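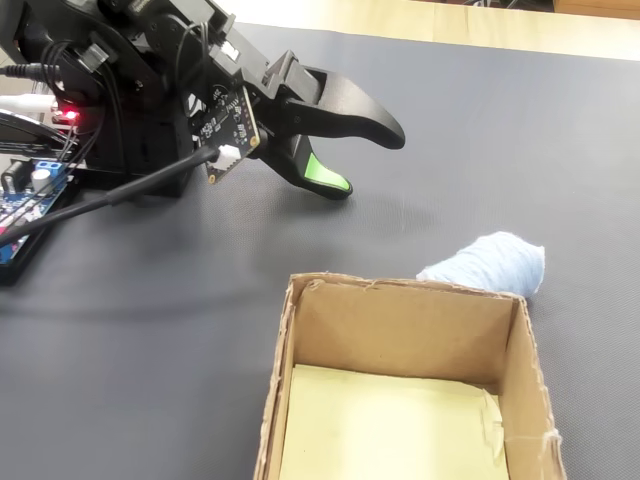
## Week 3 handout: reading a product claim

Bring this to section along with the Soltura leaflet and the two pages from the Pomo catalog. The Tapsell reading is optional, and I would skip the last chapter, where the author starts selling a course of his own.

### Where we left off in June

We ended with the word "tested." A company says its mattress, blender or vitamin was tested, and most of us hear "passed." The word doesn't say that. It doesn't say who ran the test, what they were looking for, or what happened on the bad days. When you meet it, write "by whom, against what" in the margin and keep reading. If the answer never comes, mark the claim as empty and move on.

### The Soltura leaflet

Soltura sells a desk lamp and says 210 users tried it for a month and slept better. Take the number seriously for a minute. A group that size isn't tiny. But look at how the leaflet describes them:

- They were existing customers who answered an email.
- They knew which lamp they had.
- "Slept better" was a box they ticked at the end.
- There is no second group with an ordinary lamp.

People who pay for a lamp and then agree to fill in a form about it would mostly like it to have worked. I would. You can't separate that from the light.

The small print also says that 47 people dropped out. The leaflet doesn't say whether they are counted in the 210 or were on top of it, and it gives no reasons. Suppose most of them quit over headaches. Suppose they just got bored. Those are very different lamps, and the leaflet reads the same either way.

### "Up to"

Pomo's catalog promises "up to 19 hours" from its cordless speaker. A speaker that ran for two hours in every home and 19 once in a lab would fit that sentence. So would one that always made it to 18. Ask for the typical figure and the volume setting. Pomo gives neither, though there is room on the page for a large drawing of a palm tree.

"As little as" is the same trick facing the other way. So is "from," in front of a price.

### Comparisons with a missing half

Dundia's detergent gets clothes "3 times cleaner." Cleaner than what – water, last year's formula, a shirt left in a bag? And what would it mean for a shirt to be three times cleaner than another? Somebody had to choose a scale before that figure could exist. The choice may be perfectly fair. You still need to see it.

Some of you argued last time that Dundia must have a study somewhere or it wouldn't dare print the line. Maybe. I have less faith in that than you do. Having a study and having one that supports the sentence are separate matters, and the second is the one you're being asked to believe.

### For section

1. Pick one claim from a package in your kitchen. Copy it word for word, including any asterisk.
2. Write down what would have to be measured for it to be true.
3. Rewrite it so that it says only what the package backs up. If nothing is left, hand in a blank line – I'll accept that.

One page, please. Don't use a toothpaste ad; I have read nearly all of them by now.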